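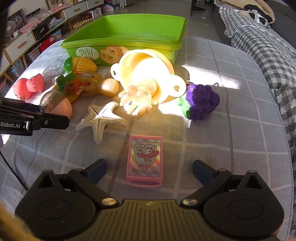
The Toy Box on the Checked Tablecloth

Apartment 303, November, sometime before lunch

If you've been following along with the small-spaces gallery, you already know our table. It's where we eat, it's where the bills get paid, and on mornings like this one it's where the toys go when I've decided that enough is enough and I want to know what we own. The sun comes in hard at that hour and lands right across the gray and white tablecloth, and I love it, even if it does show every crumb.

My nephew Samer is at our place a lot, and over the years the toys have piled up the way they do. Some came from my sister-in-law Mireille, some from the discount store by the bus stop, and a good few arrived in coat pockets and I've stopped asking. So I put the kettle on, pulled the whole lot over, and had a look.

The eraser box

My Melody in a shield, rainbow stripes, and MAGIC BOX ERASER across the top. This is the one thing on the table I'd have bought for myself (I'm a grown woman, I have a desk job, I don't care!). Samer keeps trying to claim it for school. I keep moving it to a higher shelf. It really belongs with the stationery and not with the toys at all, but it has been drifting between the two for so long that I've given up and let it stay.

The sea creatures

We have a cream starfish with a nice rough surface, and an amber see-through octopus that goes all glowy when the sun hits its head. I took far too long over the octopus. I must have walked past it a hundred times in the bottom of the box and never thought it was pretty, and then you put it on a table in good light and suddenly it's a little lamp. It's going on the windowsill if I get my way, though Tarek says the windowsill is full. Tarek also has three dead succulents on that windowsill, so we'll see.

The pretend groceries

Oh, there's so much food. A corn cob with its husk leaves, a peach in orange and pink, a purple bunch of grapes with a green leaf on top. I do try to keep the fruit and vegetables together, and then somebody runs a restaurant on the rug and it's all over the place again. Robel from downstairs was the last customer. He ordered the grapes, was charged 95 dollars and paid in buttons, and he still brings it up when we meet on the stairs.

I'd wanted one of those wooden play-food crates from Doto for this lot, with the little divided trays. I had it in my cart twice. But then where would it live? Every single thing that comes into this apartment has to have a spot, and the cookie box was already here.

The cookie box

Lime green, coconut milk flavor, a picture of ring-shaped butter cookies on the label. The cookies were wonderful, by the way, and they didn't last. The box has turned out to be one of the best storage things we have: the sides stand up straight, it tucks in next to other boxes, and you can see at a glance which one it is. I've paid real money for baskets that did a worse job. The pink pig with the knotted cord rides in here, and so do the yellow cooking pot with its two handles, the toy utensils, a little strawberry that's always trying to get lost, and the clear capsule ball with the pink cap. The white rabbit prefers it outside in the sun, and I think that's fair. You get the sofa in this one too, with my gingham blanket and the teal bird cushion I talked Mireille out of.

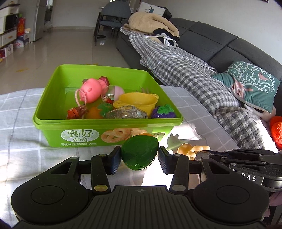

What I'd do the same way again

Tipping things onto a cloth beats digging around in a box, every time. The checks are handy as well, you can sort of park a toy in its own square and come back to it. I don't bother with a keep pile and a give pile anymore. I pick a thing up, and if I smile, fine, and if I have to think what it is, it goes in a paper bag by the door for Nabil, whose kids are younger than Samer and a lot less picky.

What I'm still stuck on

Small pieces. Anything that fits inside something else disappears inside it, and then I find it in spring. If you have a trick for this, please leave it in the comments, and tell me what sort of container you use, and whether it has a lid!

Next up in the gallery is the hall closet. I've measured it at 37 inches wide and I have plans for a rail.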